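MUKIS TO LEND OUT THE ENERO BOX, WITH RESERVATIONS

Hand-skills claims are "well ahead of the evidence", says Cesthorpe equipment library

CESTHORPE, March. Mukis, the equipment lending library, will add the Enero activity box to its shelves next month. Members can borrow it on the usual terms. We are not endorsing it, and we would ask local papers and newsletters not to report that we are.

The Enero is a tabletop box of buttons, switches, sliders, sockets and a dial, sold by Kadlec to schools, day programs and families. The brochure says it "rebuilds everyday hand control" and that most users will notice a difference in 20 minutes a day. We asked Kadlec who those users were and how the difference was measured. The reply was a second copy of the brochure.

We bought our box at the full price and have no arrangement with the company.
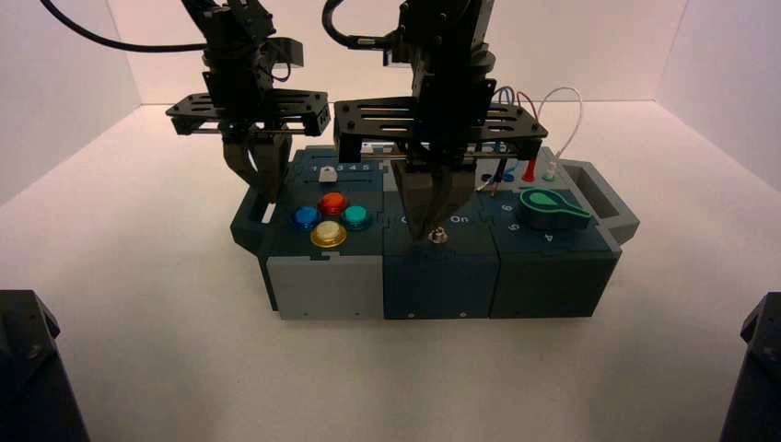

Our main complaint is with the word "everyday". People who come to us after a hand injury, or who have a child that finds fiddly jobs hard, want help with zips, taps, jar lids and keys. The Enero offers very little of that. What it does have is a small metal toggle with On printed to the right of it, the sort of switch you might find on an old amplifier, and a red and a white banana plug that go into sockets near the back. Plenty of people enjoy using switches and plugs. Whether an hour of it makes a shirt easier to button is something Kadlec should show and so far has not.

The coloured buttons get the most attention from children. They are big and glossy and quite hard to miss, and for that reason they ask very little of the fingers. A child who can press a doorbell can press these. We would put them down as the fun part and leave it there.

The sliders and the dial are better. Both call for stopping at a chosen point, and a helper can make up simple tasks from the printed numbers: move to the two, turn to the five, go back again. No manual is needed for that, although Kadlec charges extra for one.

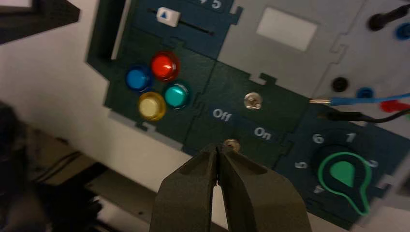
The Enero box, with its push buttons, a slider, toggle switches and the numbered dial.

The small silver toggles are the parts we would defend. They are narrow and need a bit of aim. Several of our members liked them, and one asked if she could borrow a box that was all toggles. Kadlec does not make one.

What the brochure says and what we think

"A complete program for hands of every age." We don't agree. It is a box of controls. A program would tell you where to start, when to move on and when to stop, and the leaflet in our carton gave us one page on cleaning and a web address.

"Endlessly reconfigurable." The box is built in joined sections, and Kadlec says more are on the way. We were told that in October too. Until other sections are on sale, borrowers should judge the Enero by what is in the carton.

"Replaces 100 separate activities." We would like to see the list. Pegs, cards, pastry cutters and a bag of old padlocks cover a great deal of the same ground and cost next to nothing. Members can borrow all of those from us now, and they are rarely out.

"Travels anywhere." Fair enough, up to a point. There is a handle on each end, and the whole thing sits flat on a table. It still takes up a good part of a small desk, so measure first if you are short of space. 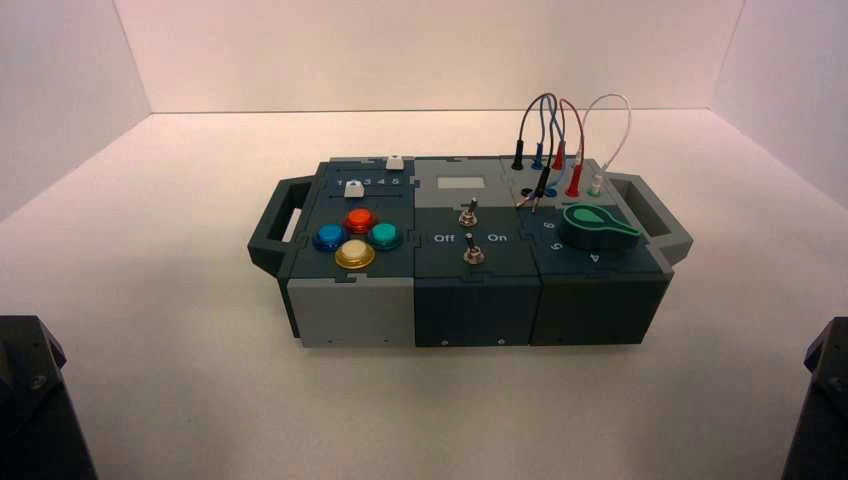
Terms of the loan

The Enero can be borrowed for 6 weeks by any household member of Mukis. Day programs and schools may book it for a single term. A refundable deposit of $90 applies, which is higher than our normal deposit and reflects what Kadlec quoted us for a replacement section. We have told the company we think the quote is steep.

The box has small knobs and loose plugs. It should not be left with a child under three, and an adult should stay close by with older children who still put things in their mouths. The sockets on the box are for its own plugs only. Please keep it well away from power boards and wall outlets, and please don't let a child get the idea that all sockets are for poking things into. We raised that point with Kadlec as well and are waiting to hear back.

Anyone recovering from surgery or an injury should talk to their own therapist before using it as exercise. Staff at the library can show you how the parts work. They can't tell you whether it will do you any good.

Feedback wanted

Each borrower will get a short form. We want to know which parts were used after the first few days and which were ignored, and whether anything at home became easier. Dull answers are welcome. If the box mostly sat on top of the fridge, write that down.

We will publish the results in our spring newsletter, favourable or otherwise, and send Kadlec a copy. If the company can produce a proper trial before then, we will print a summary of that too.

About Mukis

Mukis lends play, therapy and daily living equipment to households in and near Cesthorpe. It takes no payment from manufacturers and buys its stock from membership fees and local grants.

Media enquiries: the front desk, Mukis, Cesthorpe. The Enero box can be seen at the library during opening hours. Please ring ahead if you want to photograph it.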